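I spend my working days teaching Rostel to do the washing, and the lessons keep following me home. In our last trial we ran 338 unloading attempts, and the thing that helped most was where the basket stood. 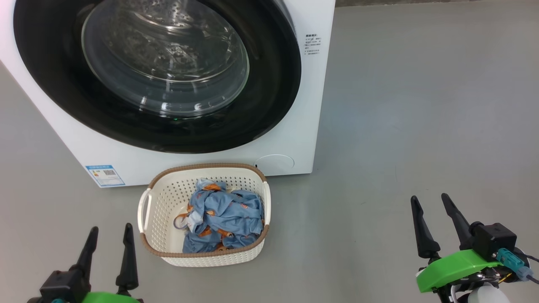
Hrefna Mikkelsen
Laundry trials lead, Dindilness

Straight in front of the door wins, close enough that a dropped sleeve lands inside – we lost far fewer socks that way! Leave a clear patch of floor on both sides too. One crumpled top at a time also beat grabbing an armful, so I now do the same with my own shirts.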